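Quick Fixes, Nov 4, 2022

Short one this week, I'm buried. Holiday season is coming and half of you are still sending people to a checkout page that scares them off. So, checkout.

Looked at Tustance's store over the weekend. They sell kitchen odds and ends, 477 products, decent traffic. Cart page is fine. Then you hit "Continue" and get asked to make an account. No guest option. None. I sat there and thought, do I want another password for a $5 spoon rest? Nope. Closed the tab.

First fix, guest checkout. Put it on top, big button. Ask for the account after they pay, when they're happy with you.

Second, shipping cost. Tustance doesn't show it untill the last screen. Put it on the product page, or at least in the cart. If it's free over some amount, say so up in the header where I can see it. 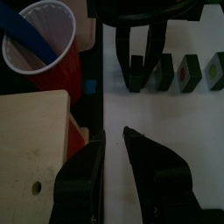 Third thing, the coupon box. It's huge. I see an empty coupon box and I go looking for a coupon, and now I'm on some other site reading about somebody else's sale. Shrink it down to a small text link. Sinéad Quinlan over at Heffernan did this back in June and told me abandoned carts dropped by about 200 a month. Same prices, same ads, she just hid the box.

Oh and phone number. Why is it required? If its for the delivery driver, say that right next to the field. Otherwise make it optional.

Go buy something from your own store tonight. On your phone, with your own card. Write down every spot where you get annoyed and send me the list, I'll pick a couple for next time.

Still owe you the Brikanau email teardown. Its coming, I have 39 screenshots to get thru first.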